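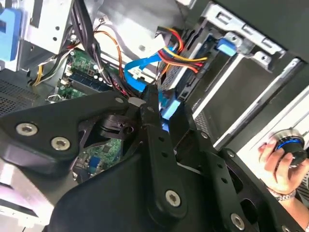

Notes on the used desktop price list, last touched July 2024.

I put this list together after Efe Fashola sent me a chart claiming that secondhand desktops "hold their value." I doubted it then and I still do. The file has 598 rows, one per listing, copied from two resale sites, Petdale and Keder.

## What's in it

- `asking_price`: what the seller wanted, in dollars
- `sold_price`: blank unless the seller reported a sale
- `age_years`: taken from the seller, so treat it as a guess
- `condition`: seller's own word for it
- `memory_gb`, `storage_gb`

## Problems

Only 242 rows have a sold price. Sellers type that number in themselves and neither site checks it. Anyone averaging the asking prices is measuring hope.

"Like new" means very little. Rasha Nassar went back through the listings tagged that way and found 30 whose own text mentioned a dead port, a missing panel or a noisy fan. I left the tags alone, but her corrections are in `condition_rn`. Use that column if you must use either.

Keder hides listings after a while, and I don't know how long a while is. I asked twice. Cheap machines that sold fast are probably missing.

Shipping is sometimes folded into the price. There's no flag for it.

## Please don't

Don't fit a depreciation curve to this and call it a market rate. Suha Khalaf tried, and removing 2 office clearance sellers changed the slope completely.

## Changes

- dropped duplicate Petdale rows
- storage now in GB everywhere
- next pull planned for September, if Petdale's export still works

Fixes go to Yara Bataineh. Send the listing text with them.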